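What the arm changed on our bench, part one probably

11/01/2024

Quick one tonight, long shift, feet hurt. People keep asking me what it's like now that the packing bench at Judport has an arm on it, and I keep saying "fine" and changing the subject. So, longer answer.

We do gift sets. Boxes, ribbon, little things that go in the boxes. Before July it was me, Cremilda Cordeiro and whoever the agency sent. Now it's me, Cremilda and the arm, and the agency people mostly go over to the Prarby side.
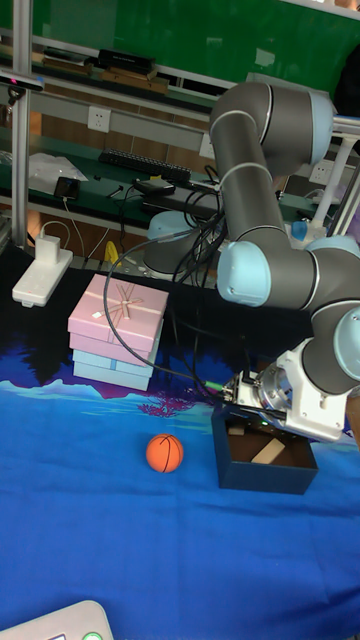
2 min read

First thing that changed: where you stand. I used to be right up against the bench all day, hips on the edge, reaching over. Now I'm a step back and to the side. My back is better. My head is worse, sort of. You watch more than you do, and watching is tiring in a way I wasn't ready for.

Second thing, the talking. Cremilda and I used to talk the whole shift. Her sister's wedding, my car, the car again. You can pack a ball in a box and talk. You can't really watch an arm and talk, or I can't. She says I've gone quiet. Probably true.

The job sheet says 531 sets a week for the Fitzgerald order. Same number as when it was all hands. So no, we don't do more, which suprised me. What's different is who does the boring middle. Ribbons are still us. Lids still us. Anything with a bow, forget it, that's Cremilda, she does them tighter than anyone and she knows it.

Small stuff goes to the arm. Ball, blocks, into the navy box with the cardboard inside. I set things out, it picks. If I set them out sloppy that's on me, and I hear about it. Hidayah Ong runs the line and she is nice about it but she does come over. New kind of being told off!! I never got told off for putting a ball down crooked before.

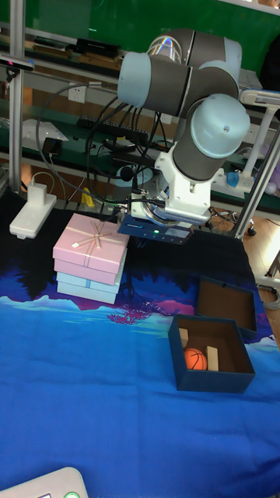

Gift boxes stacked to the left, ball between its two blocks in the near box.

Money, since that's the real question. Pay went up a bit for the two of us, there's a grade for "bench operator" now and we both got it after 9 half-days of training. Agency hours went down. I know two people who didn't get called back for this side and I don't have a nice thing to say about that. One of them got Prarby, one went to her cousin's bakery. I think about it when I clock in.

Also the break thing. We used to break when a tray was done. Now break is when the schedule says break, becuase the arm has a schedule and so do we. Hidayah says she'll bring it up. She said that last month too.

Things I like: no more cardboard cuts on my thumbs. Going home with some energy left. Things I don't: the quiet, the clock, people from the Gesel office walking through and looking at the arm and saying wow and not saying hi to Cremilda, who is standing right there with a ribbon in her teeth.

Would I go back? Ask me on a good day, no. Ask me after the shift I just had, maybe.

OK dinner. Will write up the training part next time, I kept my notes somewhere.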